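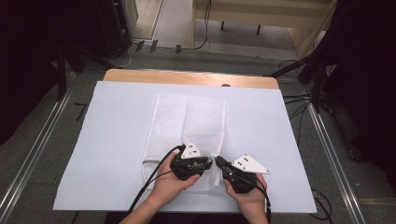
Sylvie McKinnon asked at the first staff briefing whether the people who teach the folding task would still be folding once the machine had learned it. Her question is taken first in this guide because the answer affects how supervisors should plan the work. At the Rothe site, the answer given was that laundry staff keep their posts and their grade, and that the hours released from folding are moved to inspection, mending and dispatch. Any department adopting the same method should settle this point in writing before the first session is booked.

How to introduce assisted folding in a laundry department

This page sets out the steps followed at Vondetti Linen Services when preparing the net bag line for automation. It is intended for supervisors, shift leaders and staff representatives. Technical settings are covered separately in the Cirken handbook.

Step 1. Choose one task

Select a single item and a single action. Vondetti began with mesh laundry bags, laid flat and folded once along the length. Sheets and garments were left for a later stage. Staff should be asked which task they find most tiring, and their replies should be kept with the project record.

Step 2. Prepare the table

Cover the work surface with plain white paper and smooth it down. Place one bag flat on the paper, with the whole of it within easy reach of both hands. Remove any other items from the paper. If the paper tears or becomes creased, replace it before continuing.

Step 3. Demonstrate the task

The demonstrator holds one gripper in each hand and carries out the fold with the jaws, keeping the fingers off the fabric. The marker plates on top of the grippers must remain uncovered, so loose sleeves should be rolled back. Check before starting that the cables run clear of the work and can follow the arms without pulling.

Work at an even pace. A fold that goes wrong should be finished as well as possible and then noted on the session sheet. It should not be hidden or quietly repeated. Weidong Mao, who led the sessions on the early shift, found that staff rushed when targets were displayed on the wall, and the display was taken down.

The net bag line needed 300 demonstrations. Of these, 236 were accepted at the first review. The remainder were repeated by the same staff during paid hours.

Step 4. Limit the length of sessions

No person should demonstrate for more than 2 hours in a shift. The grippers are heavier in use than they first appear, and the wrists are held in one position for long periods. Breaks are additional to normal rest breaks. Discomfort must be reported to the shift leader on the same day, and the person should be moved to other duties without loss of pay.

Step 5. Introduce the machine alongside staff

When the Hirkero folding unit begins live work, an experienced member of staff should be assigned to it on every shift. That person may stop the unit at any time and does not need permission to do so. Folded bags are checked by hand until 4000 have been passed. After that, the department may move to sample checks, provided that staff representatives agree.

Step 6. Review the effect on jobs

Hold a review in October and compare the rota with the one in use before the change. The following should be discussed:

Whether released hours went to the duties that were promised.
Whether inspection work is shared fairly between shifts.
Whether demonstrators have been paid the training allowance.
Whether anyone has lost regular overtime as a result.

Notes of the review should be available to all laundry staff, including those on leave. Questions about the allowance should be sent to the personnel office, and faults with the grippers should be reported to the shift leader.

Last revised 30/05/2020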